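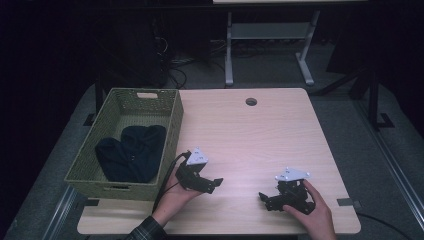
How long must the dryer stand upright before I switch it on for the first time?
Leave it upright for 4 hours after the delivery, with the plug out of the socket. If it was carried lying on its side, leave it until the next day.

Section 3. Placing and first use of the Wedero dryer

Please read this section completely before you move the dryer out of its carton. The model with the upper door handle and the model with the side handle are installed in the same manner. Where there is a difference, it is written in a note.

Choosing the place

The dryer has a height of 886 mm with the feet turned fully in. It can go under a worktop only if the space is higher than this, because the feet must still be adjusted after the dryer is pushed in. The weight without the carton is 67 kg, so please do the lifting with two persons.

The floor must be hard and flat. Do not place the dryer on a carpet, also not on a thin one. The air opening at the bottom of the front panel must stay free at all times.

CAUTION: Do not install the dryer behind a door that can be locked, behind a sliding door, or behind a door with its hinge on the opposite side from the dryer hinge.

Unpacking

1. Cut the straps and lift the carton straight up.
2. Take away the foam corners. Keep them if you expect to move house.
3. Open the door and take out the bag with the drain hose, the level card and the two spare filters.
4. Pull off the blue tape from the water tank drawer and from the filter flap. Tape that stays on the flap will give the message FILTER on the display.
5. Wipe the inside of the drum with a damp cloth. A small amount of gray dust from the factory test is normal.

Note: There are no transport bolts in this dryer. If you found bolts in your carton, they belong to the stacking kit (Coppens part, sold separately) and you can read Section 9.

Leveling

1. Push the dryer to its place. Hold it by the body and never by the door.
2. Put the level card on top, first from left to right, then from front to back.
3. Turn the feet by hand until the bubble is between the two lines. Turning to the left makes the foot longer.
4. Press on each corner of the top. If the dryer rocks, correct the foot on that corner and check the card again.
5. Tighten the lock nuts against the body with the flat wrench.

Connecting the drain hose (if wanted)

You can use the dryer with the water tank only. In this case, empty the tank after every program and skip these steps.

1. Pull the short hose off the upper connector at the back. Some drops of water can come out.
2. Push the long hose onto the same connector until it stops.
3. Lead the other end to the sink or to the wall drain. The end must not be higher than the top of the dryer.
4. Fix the hose with the clip so that it does not bend sharply.

CAUTION: The water from the tank is not for drinking, for people or for animals.

First program

Run the first program with a few damp towels which are not new. New towels lose much lint and the filter will be full before the end.

1. Put the plug in a wall socket of its own. Do not use an extension cord or an adapter.
2. Press the power key and hold it for 3 seconds. The display shows the language.
3. Turn the knob to your language and press it once.
4. Put in the towels one by one and close the door until you hear the click.
5. Choose COTTON, then CUPBOARD DRY, and press START.
6. When the program ends, clean both filters. Do this also after each later program.

Note: A humming or a low knocking in the beginning comes from the compressor. It becomes weaker when the dryer has warmed up.

Note: If you want to follow the program on your telephone, install the Vuvix app now and keep the dryer switched on. The pairing is explained in Section 5. The dryer works completely without the app.

WARNING: Never dry items that have been in contact with cooking oil, gasoline, wax remover or hair spray. Do not stop the dryer before the cooling phase is finished, unless you take out all items quickly and spread them out.

If the dryer does not start

Check first that the door is closed and that the child lock symbol is off. To switch off the child lock, hold the two right keys together. If the display stays dark, try the socket with a lamp.

When the socket is good and the display is still dark, write to the Clalbridge service desk and give the serial number. You find it on the silver label inside the door.

Text of this section revised 26th May.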